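Merkley Community Help > Household and Storage > Clothing and Linens

Filed under: laundry, drawers, socks, shared housing

Storing socks for a residence with shared laundry: rolled, folded or loose?

Melahat Oral

I am responsible for the linen and laundry arrangements at Minari House, a residence for older adults. Residents' personal clothing is washed on the premises and returned to their rooms. Socks account for most of the complaints we receive. They come back single, or they come back paired with a sock of nearly the same color, and several residents have told us that the tops of their warmer socks no longer stay up.

Our present practice is to match each pair after drying and turn the cuff of one sock over the other to form a ball. The balls are placed in a drawer measuring 4 inches in depth. Last year we logged 607 unmatched socks, which were kept in a bin for three months and then discarded.

I would be grateful for advice on the following points. Does the cuff-over method damage the elastic, and if so, is it worth retraining staff? Is there a folding method suited to thick or fuzzy socks, which do not lie flat? Finally, has any member found a reliable means of keeping pairs together in the wash? Labels with room numbers have been tried. The adhesive type came off, and the sewn type was found uncomfortable by residents with sensitive feet.

Our budget for this matter is modest, and any purchase above $150 requires written approval.

Manouchehr Akbari

I managed the laundry of a boarding school before my retirement and can respond to each of your points.

With regard to elastic, the ball method does cause wear over time. The cuff of the outer sock is held stretched for as long as the pair sits in the drawer, and a pair that is worn seldom may remain that way for an entire season. Thin dress socks tolerate this poorly. I would recommend that the method be discontinued for anything with a soft or loosely knitted top.

For thick socks, I suggest rolling. Place one sock directly on the other with the heels aligned, smooth out the air, and roll firmly from the toe toward the cuff. If the roll will not hold, only the last inch of the outer cuff should be turned back over it, and the turn should be as loose as possible. Fuzzy socks generally grip themselves and need very little help.
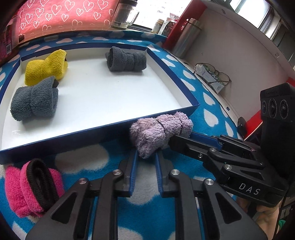
Rolled fuzzy sock beside a shallow box lid used as a tray.

A lid of this kind is a perfectly adequate drawer divider. Shoe box lids may be cut down at one end and retaped where the drawer is narrow. We used them for two terms before any plastic organizers were purchased, and the organizers offered no improvement that I could identify. Rolls should be stored in a single layer. Once they are stacked, the lower ones are forgotten, and the resident wears the same few pairs until they fail.

As to keeping pairs together, the only arrangement that succeeded for us was a mesh bag for each person, closed before it left the room and opened only after drying. The bag carries the label, so the sock does not have to. Please observe these cautions:

Bags should be no more than two-thirds full, or the contents will not be properly rinsed.
Heavy socks require a longer drying time inside a bag. Check the center of the bag by hand.
Zippers should be tucked under their elastic guard before the load is started.

We handled close to 1000 pairs a week at full enrollment, and losses became rare once the bags were in use. The staff did object to them at first. They found the bags slow to open and close, and I cannot say that they were wrong.

Ghaffari

Our household uses the plastic sock clips sold under the name Nula. They work in the washer. In the dryer a few of ours became brittle and cracked, so I would air dry if you choose them. I have no experience with a large facility.

It may also help to buy everyone the same sock.

Melahat Oral

Thank you both. The last suggestion has been raised here before and was not well received by the residents, many of whom receive socks as gifts and are attached to them.

Mr. Akbari, I have asked for mesh bags to be tried on one corridor beginning in January, and the laundry staff will start rolling the heavier pairs immediately. May I ask whether you washed compression stockings in the same bags, or separately? Ours are currently done by hand.

Manouchehr Akbari

We had very few of them, and they were washed by hand in the infirmary. I would follow the care label and consult your nursing staff before making a change.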